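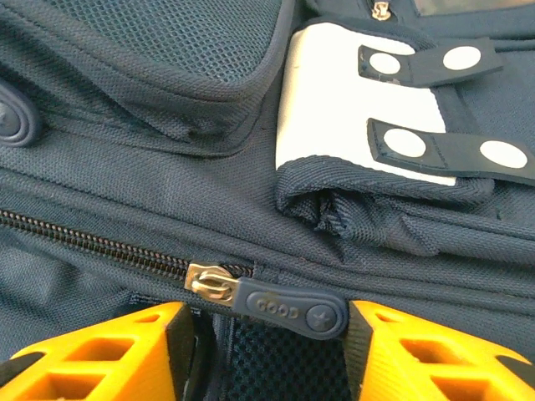 Week 6 – woven fabrics, part 2. Read with the handout from last time (yarn basics), I'm not repeating denier vs. tex here.

**Recap, fast**

- warp = lengthwise, held under tension on the loom
- weft (filling) = crosswise, goes over and under
- selvage = the self-finished edge, runs parallel to warp
- grain matters for everything you cut. Bias stretches, straight grain mostly doesn't

If you still mix up warp and weft go back to the paper strip exercise before lab. Takes five minutes.

## The three basic weaves

**Plain.** Over one, under one. Most interlacings per inch, so firm, flat, not very drapey. Wrinkles easily. Muslin, taffeta, canvas, most nylon shell fabric. Looks the same both sides unless printed or coated.

**Twill.** Over two under one, or over two under two, stepping one yarn each row. Gives you the diagonal line. Fewer interlacings so yarns can pack closer – denser cloth, softer hand, hides dirt. Denim, gabardine, chino. Note direction of the diagonal (left hand or right hand), it will be asked for on the swatch sheets.

**Satin.** Long floats, four or more yarns. Shiny, smooth, snags if you look at it wrong. Face and back very different. Sateen = same idea, floats in the weft, usually cotton.

Variations people forget:

- basket: plain weave but yarns in groups, 2x2 etc. Oxford cloth is a half-basket
- rib: one set of yarns thicker or doubled. Poplin, faille
- ripstop: plain with heavier yarns at intervals, makes a grid. Stops a tear from running
- dobby: small geometric patterns, diamonds, dots, birdseye. Needs a dobby attachment
- jacquard: big patterns, every warp end controlled separately

## Mesh is its own problem

"Mesh" on a label tells you about the holes and very little about how it was made. Can be woven (leno – warp yarns twist around each other in pairs and lock the weft), or knitted (warp knit, tricot or raschel machine). Spacer mesh is two knit faces with upright yarns between them, springy when you press it.

Test: pull a cut edge. Wovens ravel in yarns. Warp knits mostly sit there. Pick glass if you aren't sure.

We'll do knits properly in week 8 so dont worry about stitch names yet.

## Filament synthetics, what changes

Nylon and polyester are usually filament, so smooth, continuous, strong for the weight. Consequences in sewing:

- seams slip. Yarns slide past each other near the stitching. Wider allowance or a felled seam
- edges fray like crazy, hot knife or bind
- needle holes are permanent in coated goods. No unpicking and trying again
- low heat on the iron, press cloth, always
- nylon takes acid dye well. Polyester wants disperse dye and heat. Do not mix up the pots

Sheen depends on the filament shape and on the weave. Same navy yarn in plain and in satin will read as two different blues. Also changes with the angle you hold it, so always compare swatches lying flat, same direction, same light.

## Abrasion lab

Station 2, by the window. Samples are from the Plenmont roll ends plus the two Wureck cottons, cut on grain please.

1. Cut four discs per fabric with the press. Label the BACK
2. Weigh each one before. Write it down before you mount it
3. Run to 300 rubs, stop, look, note any pilling or fuzz
4. Run on to 2000, or until the first yarn breaks, whichever comes first
5. Weigh again, work out percent loss
6. Tape a disc next to an untested one on the sheet

Guess beforehand which weave fails first and write the reason in one line. Its fine to be wrong, just don't go back and change it.

The Björklund tester sticks at start up. Lift the arm, reset the counter to zero, lower gently.

## For next time

- Stastham reader, chapter on leno and gauze. Skip the loom history unless you like it
- swatch sheets: plain, twill, satin, plus one dobby. Draw the point paper for each, one full repeat
- bring something from home with at least two different fabrics in it. Identify both, say why the maker switched where they did (stretch, airflow, wear, cost)

Quiz is weaves and finishes only, no fiber chemistry. Out of 100, pass is 70. Draft point papers in pencil!! Lab closes at 6 p.m., discs off the machine before you leave.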